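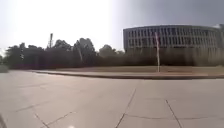

Vasilis Radonjić replied:
Routing and filling is fine for the control joints but I wouldn't do it on random cracks until you know whether they're moving. Did you put gauges on anything, or at least pencil marks?

slabside replied:
Pencil marks and a date on four of them, checked every month since the fall. Three haven't changed that I can measure. The fourth opened a hair over the winter and closed back up. So I'm calling them shrinkage cracks and not settlement, but I'm open to being wrong.

For anyone who missed my first thread, I look after the paving at Kanitz, a mid-size office property. 3,700 square feet of walkway is in my budget this year and the rest has to wait. The joints were last sealed before my time and most of that sealant is gone or hard as a rock. I have two quotes. Nieminen wants to saw out all the old joint material, put in backer rod and use a self-leveling silicone. The other outfit wants to blow the joints clean and pour a polyurethane over whatever is still down there, for a lot less money.

joint_venture replied:
The second quote is a waste of money at any price. New sealant over old sealant sticks to the old sealant, and the old sealant is already letting go of the concrete. You'll be peeling it out in strips by next spring.

mudjack Pete replied:
Agree on that. I'd still ask Nieminen what they charge per foot to saw versus grind with a wire wheel. On walkways with old joints you can often get away with the wheel, and it doesn't widen the joint.

Esko Hyvönen replied:
I disagree about the wire wheel. It polishes the residue into the face of the joint and looks clean when it isn't. We did a loading area at Badside that way and the sealant lost its bond on one side along most of the run. Saw it. You lose an eighth of an inch of concrete and get a fresh face on both sides.

mudjack Pete replied:
A loading area has forklifts on it. This is foot traffic and maybe a mower. I've done wheel prep on plenty of sidewalks and they're holding.

Esko Hyvönen replied:
The load isn't what pulls it apart. The slab shrinks when it gets cold and the joint opens. That happens the same way under a forklift or under a pair of shoes.

slabside replied:
I'll ask them to price both. The question I really came back with is the cracks. Nieminen's quote has a line for epoxy injection and it's a third of the total. I don't understand what I'd be buying.

Vasilis Radonjić replied:
You'd be buying strength you don't need. Epoxy glues the slab back into one piece, and if the slab wants to move it will crack again an inch over. For a walkway, anything narrower than a credit card I leave alone. Wider than that, chase it with a crack blade and use the same silicone as the joints.

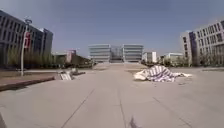
The other thing to check is whether one side is higher than the other. Lay a straightedge across each crack. If it rocks, sealant isn't your problem, you have a trip hazard and you need grinding or lifting. The usual cutoff for a lip is a quarter inch, but ask your insurer because some of them want less. Do it early in the day or wait for a cloudy one. Slabs curl with the temperature and you can get a different reading at 7 a.m. than you get at 3 in the afternoon.

tammy_in_facilities replied:
One more vote for leaving hairlines alone. We had ours filled and the filler got dirty and turned nearly black. The cracks had been there for years without a single comment, and after they were filled I got emails.

joint_venture replied:
Color is a fair point. Ask for a gray sample strip and leave it a month. Silicone picks up dust and you can't paint it. A sanded finish helps, you just broadcast dry sand on it while it's tacky.

slabside replied:
Didn't know about the sand. Does it wear off?

joint_venture replied:
Some of it does the first few weeks. Enough stays.

mudjack Pete replied:
What about a penetrating sealer over the whole thing while you've got a crew there? Silane, not the shiny stuff.

slabside replied:
Stinia sprayed a test patch for me by the side entrance. Water beaded on it in the first rain and by June I couldn't tell where the patch was.

Vasilis Radonjić replied:
Beading going away doesn't mean the silane is gone, it works below the surface. But if you don't use deicing salt it's low on the list. Do you?

slabside replied:
Only on the steps and ramps, maybe five mornings a year.

Vasilis Radonjić replied:
Then seal the steps and ramps and spend the rest on joint prep.

slabside replied:
OK. I called Nieminen and they'll take the epoxy line out and replace it with 383 feet of crack chasing — that's everything I could fit the edge of a card into. They won't quote the wire wheel. They say they won't warranty it.

Esko Hyvönen replied:
That answers the wire wheel question.

mudjack Pete replied:
It answers it for them. They own the saws.

slabside replied:
Going with the saw. They start Thursday if it stays dry. I'll post the straightedge readings tonight, there are two spots I'm not sure about.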